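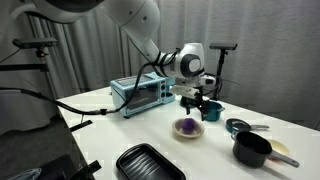

Small kitchen, cold months: what works for us

Quick ones this week, I have a pan on. Mostly countertop cooking and keeping the place clean when the windows stay shut from November on.

Toaster oven

Crumb tray out every week. Not every month. Pull it, tap it over the trash, wipe with a damp rag, dry it, back in. Burnt crumbs are most of that smell people write to me about.

Grease on the inside walls: paste of baking soda and a little water. Smear on (oven unplugged, stone cold), leave overnight, wipe off in the morning with a wet cloth. Then a second cloth with white vinegar for the chalky bits. Keep the paste off the heating elements. Don't spray anything in there, ever.

Glass door. Same paste, 40 minutes is plenty. Old plastic card for the edges where the brown stuff collects. No steel wool, it scratches and then the scratches hold the grease.

Leave space behind it and at the sides. Nothing stored on top while it's on, and that includes the bread bag. Ask me how many bread bags.

Reheating pizza: straight on the rack, no foil, middle position. Fries the same but on a tray, one layer. If you pile them they go limp.

Small pots

A little deep pot with one handle earns its space. One egg, two eggs, oatmeal for one, melting butter, warming milk. Handle turned in, away from the edge of the stove.

Burnt milk on the bottom: cover with water, spoon of baking soda, bring to a simmer, turn it off, walk away. Wooden spoon lifts it after. If it's enamel do not scrape with metal and do not pour cold water in while it's hot. It'll chip.

Stained enamel inside, the tea colored kind. Denture tablet, warm water, leave till it stops fizzing. Rinse twice.

Oatmeal that boils over every single time... rub a bit of butter round the inside rim. Bigger pot also works lol.

Cords and the counter

One heating appliance per outlet. Kettle and toaster oven together on one power strip is asking for it. Heaters and ovens go straight into the wall.

Bundle slack cord with a twist tie from a bread bag, but loosely, and undo it before you run the thing for a long time. Cords bundled tight get warm.

White countertops and turmeric. Wipe it NOW. If it's already yellow, dish soap, then baking soda paste for an hour, then let the sun do the rest if you have any. Test a corner first. My table still has one mark from a curry in the spring and I've stopped looking at it.

Lemon is fine on laminate, not on marble or other soft stone. Vinegar the same.

Smells

Fish: small pot of water, splash of vinegar, low simmer with the lid off while you eat. Don't leave the house with it on.

Drain: kettle of hot (not boiling if your pipes are plastic) water, squirt of dish soap, once a week. Pull the hair and gunk out of the strainer first, otherwise your just washing the gunk.

Trash can: newspaper at the bottom under the bag. Change it when it's damp.

Freezer

Label with masking tape and a marker, on the lid AND the side. Write what it is, not "soup."

Freeze stock flat in bags on a tray, stand them up like books once hard. I got 6 bags in the space one tub used to take.

Bread, slice it before it goes in. Rolls: 90 seconds under running thoughts, sorry, under a damp paper towel in the microwave, then two minutes in the toaster oven to get the crust back.

From the mailbag

Amra Dimitriou asked about sticky cabinet fronts over the stove. Dab of plain cooking oil on a paper towel first, rub in circles, the old grease loosens. Then dish soap and hot water. Sounds wrong, works great on painted wood too, just dry it straight after.

Rok Kelmendi keeps his dish sponge in a mug with the holes drilled in the bottom so it drains. Nice idea if you own a drill bit for ceramic. I clip mine to the faucet with a clothespin.

More on window condensation next time, got a lot of mail on that one and i havent finished trying things.

69 shares
6 comments

Recent tips
Getting candle wax out of a tablecloth
Squeaky drawers: soap, wax or new runners?
Which jars are worth keeping
Drying laundry indoors without the damp
How to store onions so they last till spring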